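Plito Play Kitchen Pick Set
Demonstration kit for arm learning

Soft toy food and small kitchen bits for teaching an arm by hand-guided or remote demos. Log each go, feed it to your trainer, done. Works with Plilier logging software, or your own scripts.

Wrist view
Bold, plain shapes so the close camera has something to work with, even when the arm is moving and the picture goes soft. Peeled banana plush and blue bowl – good first pair.

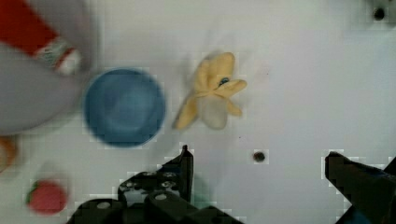 Overhead view
Mix of pale and bright items on a white top. Plates, colander, ketchup bottle, toaster oven. Cables will cross the table, leave them in, your model will meet them anyway. Shuffle the layout between goes or it just learns the one spot. Table is not inculded.
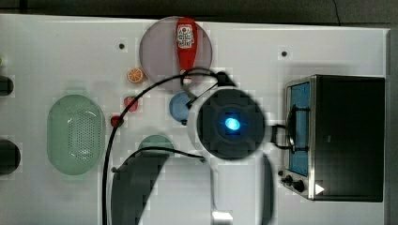
Side view
Handy for checking the grip before you keep a take. Fingers round the base of the banana, lobes free. Mark bad takes as bad, dont delete them.
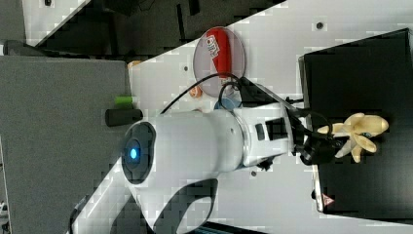
Banana in the gripper, above the black box.

Sample data
Nutsugah starter pack, 2574 takes, 791 of them with the banana. Free with the kit. We sugest over 2000 takes before you judge a policy.

Ordering
Part name Skundale. Ships in 4 working days. Spare bananas sold singly – they do wear at the base. Oven and arm sold seperately.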